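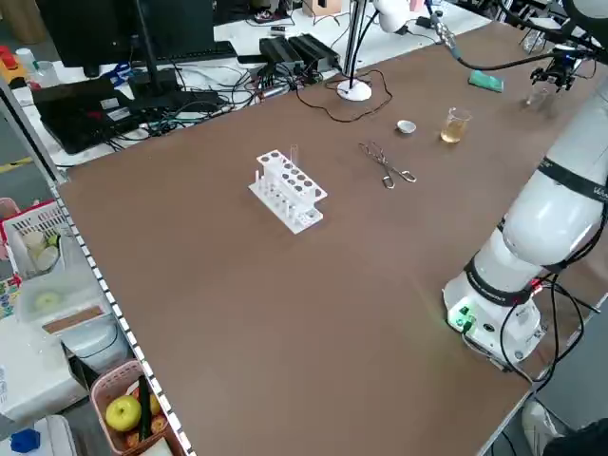 Photo credit: Terora Images

Search this site... Go

How to Check a Lab Bill Before You Pay It

Posted in May by The Olness Kitchen Table

I have a drawer in my kitchen where the medical mail goes, and for years my whole system was to open everything on a Friday night with a cup of tea, sigh, and write checks. Then we got a bill for $179 from a lab I had never heard of, for blood work I could have sworn was covered, and I finally sat down and learned how to read the thing. It took me most of a weekend the first time (and a fair amount of muttering). Now it takes me the length of one cup of tea, and I'd love to save you the weekend.

None of what follows is legal advice, and your plan may do things its own way. Ours is through Rirken and our doctor is at the Manninen Clinic, so those are the names you'll see below. Swap in your own.

What you'll need

The bill itself, all the pages, even the one that looks like it's only there to tell you about paperless billing
The Explanation of Benefits (EOB) for the same date of service
Your plan's summary, the short one with the deductible on it
A sheet of paper and a pencil
A phone, and a comfortable chair for the hold music

Step 1: Don't pay yet

I know! It goes against everything my mother taught me. But look at the due date first. You probably have a few weeks, and the lab very often mails its bill before the insurer has finished with the claim. If the bill says "insurance pending" anywhere, or if there's a zero in the column for what insurance paid, put it aside until the EOB shows up. Write the due date on the envelope so you don't lose track of it.

Step 2: Find the matching EOB

An EOB isn't a bill, though it certainly dresses like one. It comes from the insurer and tells you what the lab asked for, what the plan allows, what the plan paid, and what's left for you. Match it by date of service, which is the day the blood was drawn. The date printed at the top of the bill is no help at all for this. I once spent half an hour comparing a bill for one child with the EOB for the other, so check the patient name too.

If you can't find an EOB in the mail pile, log in to your insurer's website and look under Claims. If there's no claim there either, the lab may never have sent one, and you can skip right down to Step 5.

Step 3: Work out where you are with your deductible

This was the part that scared me, and it's only subtraction. Our family deductible is $3,000. By the time that bill came we had already met $2,000 of it, what with an ear infection, a sprained wrist and one very long spring, so we had $1,000 to go. That means a covered lab test could still be ours to pay in full, at the plan's allowed price, and there'd be nothing wrong with that. The question is whether the price on the bill is the allowed price or the lab's full price. Look for the words "plan discount" or "adjustment." If the EOB shows one and the bill doesn't, circle it.

Do check whether your plan treats preventive tests separately. Ours does, and a test ordered as part of a yearly physical skips the deductible altogether. The very same test ordered because you told the doctor you were tired doesn't. I have feelings about this, but I'll spare you. 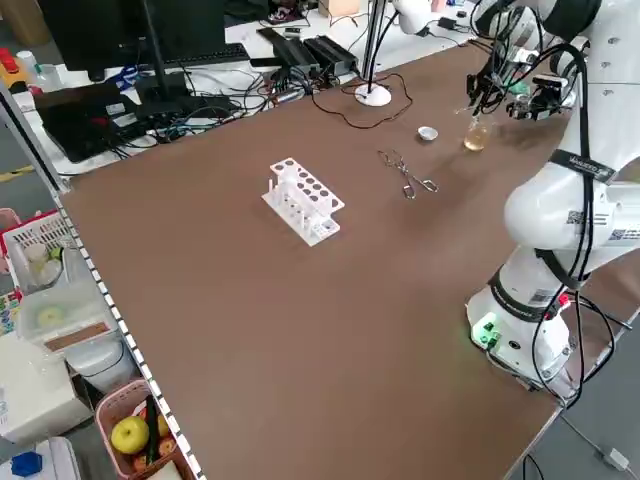

Step 4: Make a little chart, with one space for every test on the bill. A single blood draw can turn into a whole string of charges, and they tend to have abbreviations only a lab could love, so I copy each one down by its code and leave room underneath for what the EOB says. What you want is something like the white rack in the photo just before this, two rows of holes with no tubes in them yet, where a gap is easy to spot. Top row for the bill, bottom row for the EOB, and you fill them in pair by pair. Anything with a top and no bottom is a charge your insurer hasn't seen. Anything that turns up twice in the top row with the same code and the same day is worth asking about, although some tests really are run twice, so ask nicely.

Step 5: Call the lab first

People are surprised by this one, but I've had much better luck starting with the lab's billing office than with the insurer. Mornings are best, soon after they open. Have your chart in front of you and say something like this:

"I'm calling about a bill for such-and-such a date. My Explanation of Benefits shows a different amount, and I'd like to go over it line by line. Could you put the account on hold while we sort it out?"

That last sentence matters a great deal, so please don't leave it out. Ask what insurance they have on file and have them read the member number back to you. In our case it was last year's card! They resubmitted the claim while I was on the line, and I was sent a new statement a few weeks later.

Write down the day, the time, and the reference number for the call. I keep mine on the back of the envelope.

Step 6: If the lab says it's right, call the plan

Now it's the insurer's turn. Ask how the claim was processed and what diagnosis code came with it. If the test was part of a physical and it was coded as something else, the fix has to come from the doctor's office. Send them a short message through the portal asking whether the order could be reviewed. Be patient with the front desk, they didn't do it.

If you still disagree after that, the EOB will have a page on how to appeal and how long you have. Send copies and keep the originals in your drawer.

Related posts
What to Bring to a New Doctor's First Appointment
Reading Your Plan Summary Without Crying
How Long Should I Keep Medical Papers?
Asking for an Itemized Hospital Bill
Moving Your Kids' Records to a New Clinic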